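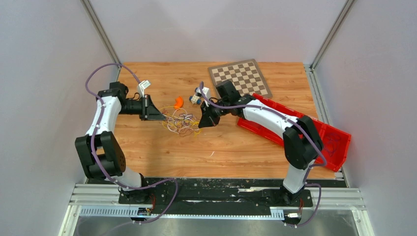
How do I untangle a pile of thin wires without ruining them?

marrowfat
I have inherited a heap of thin hook-up wire from the Lellmont repair club, which has given up its cupboard. It is all one loose tangle in the middle of the table: yellow, white, purple and grey. No reel, no bag, and I can't find where most of the ends are. I would like to save it for small jobs such as door chimes and model railway lamps.

So far I have spent an evening on it and freed three pieces. Pulling seems to make it worse. Is there a proper way to do this, and how should I store the wire afterwards so that it doesn't go back to how it was? I have a box of Brusteo bag ties and some empty jam jars, and I can buy something if it isn't dear.

We use cookies to remember your settings and to count visits. By carrying on you agree to this. Manage cookies | Accept

pennywort_lane
Stop pulling. A pulled tangle turns loose loops into small tight knots, and thin wire will kink and then break inside the sleeve where you can't see it.

Clear the table first. Trays, tools and anything small with a corner will catch the strands, so move them to another surface. Put down a plain cloth or a sheet of paper in one colour. Yellow and purple show up well on most things but white and grey need a darker backing.

Lay the heap down and loosen it from the outside. Put your fingers in at the edge and tease it outwards, then turn it and do the same on the next side. You want it wide and flat, with air in it. Don't look for ends yet. When it has spread to two or three times its first width you will see that much of it was only lying across itself.

Then choose one colour and stay with it. Find an end and feed it back through the loops, moving the loop over the end where you can. If the end has a plug or a blob of solder on it, wrap it in a scrap of paper tape first or it will snag every time. As soon as a piece is out, coil it round your fingers and tie it. A piece left lying on the table will be back in the heap within minutes.

If one knot holds up everything else, cut it. You will lose a little length — for door chimes and lamps that won't matter.

For storage I use one jar per colour, with the short bits in a separate jar. Coil it loosely. Bag ties are fine as long as the metal core isn't twisted down hard on the sleeve.

gatepost
just bin it. new wire is cheap and your evening isn't

old_tram_shed
I wouldn't bin it, but I would sort out what is worth keeping before doing the whole job. Bend the sleeve on one strand of each colour. If it cracks or feels sticky, that colour can go for recycling. Our tip at Sokwood takes wire with the small electricals, though yours may differ.

The first answer is right about working from the outside. I would add two clothes pegs. Peg the finished end of the strand you are following to the edge of the cloth and you won't lose it when the phone rings.

I keep mine on flat card, a notch at each side, with the colour and the use written on it. I bought the Gazi 603 winder once and gave it away. It is made for thicker cable and the thin stuff slips off the side.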